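How to set up a play greengrocer on the dining table

Filed under: Rainy days, Small people

My niece opened her first shop in January. It had no stock and no change, and it shut for lunch at half past nine. We've since got it running properly, and the method below takes 24 minutes if you do it alone and most of the morning if you accept help.

What you'll need

A table, cleared
A tablecloth with some kind of grid or check
2 bowls or baskets you don't mind lending out
Toy fruit and veg
Paper bags, a felt pen and sticky tape
Something to use as money (buttons are fine, real coins end up in the couch)

Step 1. Lay the cloth

A checked cloth earns its keep because every square can be a shelf. Give it a quick pull at the corners and leave it at that. I used to iron ours. The customers never mentioned it. 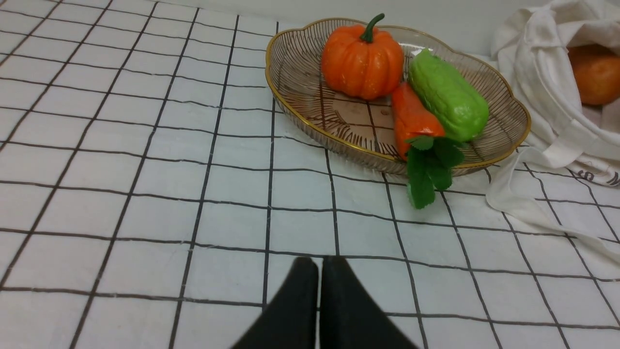 Step 2. Put the stock out

Start with less than you own. A shop with the whole toy box tipped onto the counter is a mess with a cash register, and your shopkeeper will spend the session guarding it. Pick one bowl and put a few things in it that don't look alike: the pumpkin, the carrot and the knobbly green one will do for a first day's trade. Ours go in the wavy-edged bowl with the gold rim, so the produce looks dearer than it is. I've heard the green one sold as a pear, a pickle and, to my brother-in-law, a crocodile. Don't correct the shopkeeper. You'll lose your discount.

Step 3. Price everything

Write the prices on scraps of paper and tape them to the cloth, one to a square. Let the child set them. Carrots at our place are currently 300 dollars, or 5 if you say please. If yours can't write numerals yet, draw dots and have the customer match them with buttons.

Step 4. Open the doors

Serve one customer at a time. Adults should bring a bag, ask for something that's in stock and haggle a bit. My friend Zainab Jibrin once asked for a receipt and was there until morning tea.

Step 5. Close up

Announce last orders well before you need the table back. The shopkeeper returns the stock to the bowl, the customers return the buttons, and you peel the tape off the cloth straight away, while it still comes off.

Variations

Swap the veg for tins and you've got a corner store. Add a saucepan and it becomes a soup kitchen, at the same prices.

Updated 31 May 2025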